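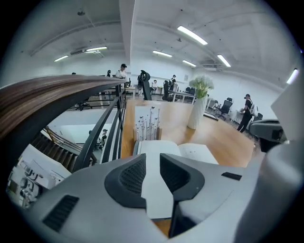 Slide 1. Table by the stair opening: open book, panel with butterflies, vase of white flowers.

Events > Workplace Interiors Meeting > Session 3 > Speaker notes
Last updated: December

Dressing a landing table: placement, sightlines and upkeep

Opening (keep short). The Skimerthorpe office has one table that every visitor passes on the way up. It sits next to the stair opening, with the handrail along one side. The talk covers what we put on it, how the items were set out, and what we would specify next time. No furniture was bought for the work.

Slide 1 notes. Three heights. The book is the lowest item when closed and gains a little when open, as the left page lifts in a curve. The white panel stands upright behind it. The vase is placed farther back and carries the tallest mass, flowers included. Point out the reflections on the tabletop near the vase. Glossy tops double every light source, so check the table from the stairs before fixing the position of anything white.

The panel is white with black stems, dots and butterfly silhouettes. It reads well against a white wall only when the drawing is dark, and this one is. A pale print was tried in the same place and could not be made out from the bottom step.

Pause for questions on glare. The Gratitz group will ask about matte finishes. Answer: not tested.

Slide 2. Surface items, seen from above

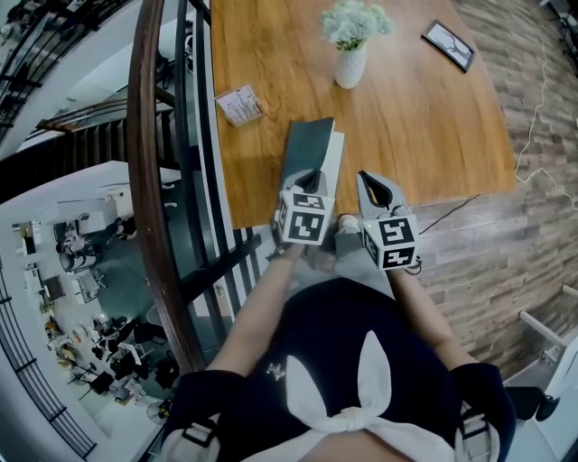 Notes and layout: Francine MacDonald, Landry Interiors

The flowers are small and white, with few leaves, in a ribbed vase near the top edge of the table. A low, rounded bunch is preferred at this location. Tall stems lean toward the stairs and get brushed by coats.

The dark-framed picture lies at an angle to the right of the vase. Flat items are the ones most often moved, and they rarely go back square. Our rule is to set them at a clear angle or exactly parallel to the edge – a few degrees off looks like an error.

The book has a dark gray cover and white page edges. Dark covers show dust sooner than fingerprints. Wipe with a dry cloth and keep the book clear of the vase when the water is changed.

The small printed card lies on the left part of the tabletop. Cards of this size are easy to lose under a book. In the Inbridge office they are kept in a tray, and Colleen Bélanger has asked that we do the same at Skimerthorpe. Mention this, but do not spend time on it.

Handrail clearance. Keep the strip of table beside the rail free. People put a hand on the rail and a bag on the table in one movement. The guideline in the handout is 17 inches from the table edge to the first object that can tip. Books and cards may sit inside that strip.

Upkeep. The full reset takes 2 minutes: vase first, then the upright panel, then flat items, book last. Water is changed on the floor below and the vase is carried up half full.

Cost slide (skip if running late). Total for the landing and both adjoining rooms was $1,619, mostly vases and frames. Flowers are billed separately.

Close with the handout and the sign-up sheet for the Inbridge visit. Projector off before questions.

Related sessions
Shelf depth and reading distance
Stair landings: rails, edges and loose objects
Cut flowers in heated rooms
Storage trays for small printed items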